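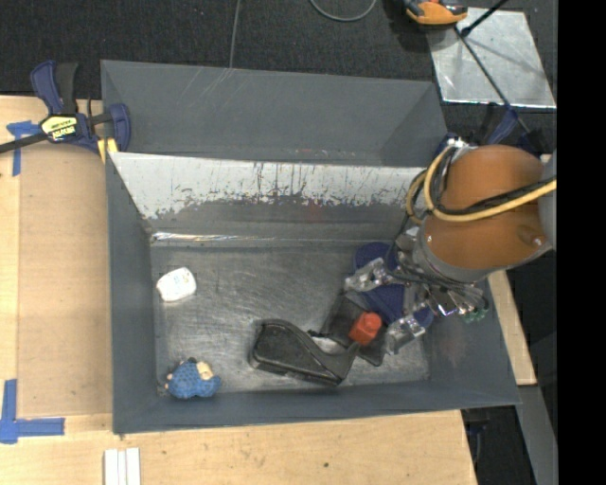 A grey metal bin, its floor well scratched.

Gus Begay bought his grain cart second-hand in December, and the tires were the first thing he changed. He farms 900 hectares near Kutance with two of his cousins, on clay that stays soft until late in spring.

"The old ones left ruts you could lose a boot in," he says.

The new set came from Bredetti, a small dealer in the next town. It allows lower pressure in the field — on his cart, 28 psi when full. On the road he must pump them up again, and this takes patience. Gus keeps the compressor on the tractor and checks every tire before he leaves the yard.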